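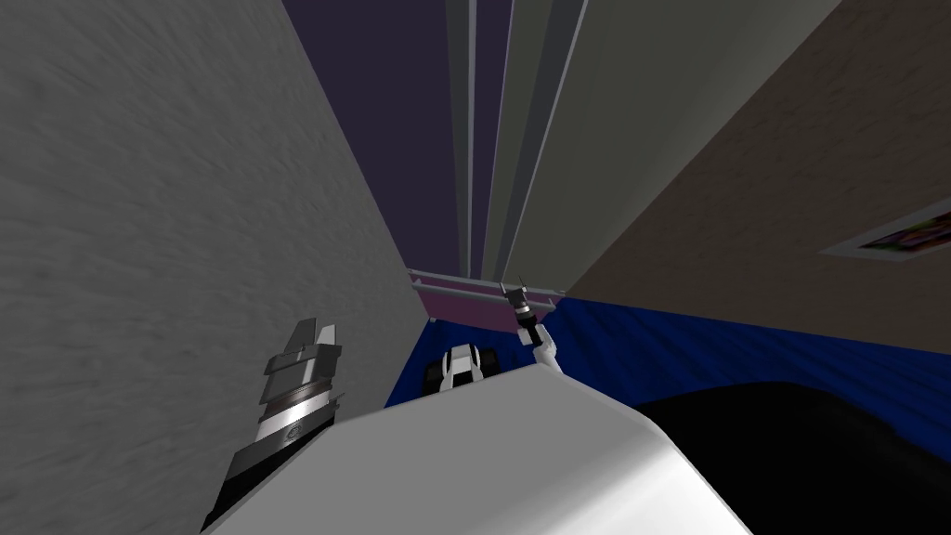 Rain is free, and that is the first problem with it. Nobody orders it, nobody signs for it, and when it arrives in the wrong place in the wrong amount, every property owner uphill can say with a straight face that it was never theirs. This chapter deals with stormwater fees, the device by which a town sends a bill for weather. Before the money, a little geometry. Look down the narrow gap between the rough gray wall and the smooth beige-brown one, and imagine it as the only way out for all the water falling on a neighborhood. Widening the gap means moving a wall. Moving a wall means buying whatever is behind it. Most towns look at the price and decide to try sending less water instead, and so they arrive, by way of several consultants, at the subject of parking lots.

A parking lot sheds nearly all the rain that lands on it. A lawn on decent soil soaks up a good share, at least until the ground is full. The older practice was to pay for drains out of general property tax, so that a tall office building on a small lot paid a great deal and a low warehouse with a vast paved apron paid rather little. The office building complained. The warehouse kept very quiet. A stormwater fee is meant to fix this by charging for hard surface, the roofs and pavement that the trade calls impervious cover.

The case we will follow through the next few sections is the town of Rurkent, which sits where Kedley Creek drops out of the hills and loses its sense of direction. Rurkent had 2,427 billable properties when it adopted its fee. The engineering firm Drekora was hired to measure the hard surface on each, working from aerial surveys, and the town then sorted houses into 4 tiers and billed everyone else by area. The tiers were supposed to keep things simple. The first appeals came in May, before the bills did.

Some of the appeals had merit. Gravel was the worst of it. Loose gravel lets water through, but gravel that trucks have driven over for years behaves much like pavement, and the ordinance did not say how many years or how many trucks. Swimming pools were counted as hard surface, although a pool catches rain until it overflows. One owner claimed a credit for a rain barrel and supplied a drawing of the barrel. The town took three rounds of amendments to settle on definitions, and students who read all of them in order will learn more about local government than this book can teach. 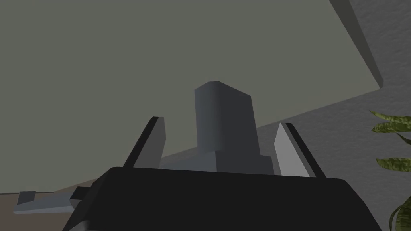

Rosaura Quispe, commenting on an early draft of this chapter, wrote that the appeals were getting too much attention and the churches and schools too little. A fee, she pointed out, reaches owners who are exempt from property tax, and a small congregation with a big parking lot may suddenly owe more than it spends on heating. In her view the honest question was whether the town wanted the pavement gone or only wanted the money, given that a fee which works perfectly on the first count raises very little on the second.

It is a fair objection, and we come back to it in Section 6 with the numbers laid out. For now, note that the two aims pull against each other. If credits are generous, owners tear up asphalt and put in planted basins, the creek gets some relief, and the fund that maintains the pipes goes short. If credits are stingy, the fund is healthy and the asphalt stays where it is. Rurkent tried the middle and was criticized from both ends.

Terms to know before going on: impervious cover, billing tier, credit, peak flow, detention, exempt owner.

Section 1. What a drain costs when it isn't raining

Pipes age in dry weather too. The largest share of a stormwater budget usually goes to things no resident has ever asked for, such as clearing silt from inlets and sending a camera down a line laid by people who left no map. The Siddiqui subdivision, on the east side of Rurkent, is a useful place to start, as its pipes were put in by the developer and handed to the town along with a very nice letter.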